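Progress report, second period
Tremitz neighborhood repair and lending program
Prepared for Mabli Price, grants office, Saber Fund

Dear Mabli,

I send you the report for the second period of the grant. As you asked last time, I put the main results first and the money second, and I kept the problems in their own part so they are easy to find.

Summary

The lending room on Ralau Street is now open on three evenings and on Friday afternoon. In this period we recorded 1,083 loans of household items. The most wanted items were the carpet cleaner, the long ladder and the folding tables. The sewing machines went out less than we planned, and I come back to this below.

Membership is stable. We promised you 200 member households by October and we have reached this number, although a part of them joined only in the last weeks and have not borrowed anything yet. I would prefer to wait one more period before I call them active.

Repair evenings

The repair evenings continue in the same form as before. People bring a lamp, a toaster or a coat with a broken zipper, and they sit with one of our repairers until it is either fixed or judged not worth fixing. We ask everybody to stay at the table during the repair. Some visitors do not like this at the beginning, they would like to leave the item and come back. But the learning part was in our agreement with you, and I think it is also the reason that many of them return with a neighbor.

Textile repairs have grown the most. We had one table for them and now we need two. The small electrical repairs went down a little, mostly because our supplier of fuses and plugs was closed for some weeks.
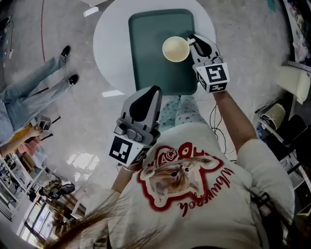 How does a household become a member if it cannot pay the yearly fee?
The household fills in the short form at the desk and the fee is set to zero for one year. We do not ask for papers about income. The person at the desk signs the form and the membership starts the same day.

This rule was discussed a lot in our team. There was a fear that too many people would choose the zero fee. In this period the fee income was slightly higher than in the first one, so we would like to keep the rule as it is.

Cooperation with Mollard

The housing company Mollard gave us the use of a dry cellar for the large items. The contract is for one year and can be extended. We pay only the electricity. The cellar has a good door and a ramp, and the folding tables moved there first. The shelves are still missing. We have one offer for them and wait for a second, as your purchasing rules require.

Mollard also puts our opening hours in the entrance halls of its buildings. Several new members told us they found us this way.

Money

Spending follows the plan in all lines except two. Insurance is higher than we wrote in the application, since the insurer now counts the cellar as a second site. Printing is lower. I ask for your permission to move the difference from printing to insurance. The total does not change. The table with all lines is attached separately, together with the receipts.

We set the deposit for the large machines at 50 dollars. It is returned in full when the item comes back clean and complete. Until now we kept a deposit only for 3 loans, each time for a missing part, and in each case the member agreed. 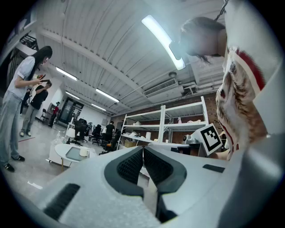 Tremitz program, second reporting period.

Problems and delays

The sewing machines are the main problem. Two of them are old models with only a paper manual, and new users bring them back after one day with the thread blocked. We will write one page of simple instructions for each machine, and we plan a short evening course before the next period starts.

The online catalog is late. The old list still works but it does not show if an item is at home or out, so members call us to ask, often during the busiest hours. The person who builds the new catalog has promised a test version for the next team meeting.

The evening shift at the desk is also difficult to fill. We changed the closing time from 9 p.m. to 8 p.m. – this helped a little, and the number of loans did not fall.

Plan for the next period

Shelves in the cellar, the sewing course, the test of the catalog, and a letter to all new members who have not yet borrowed. We would also like to invite you to one of the repair evenings. If you tell me which month is good for you, I will send the dates.

With kind regards,
Coordinator, Tremitz program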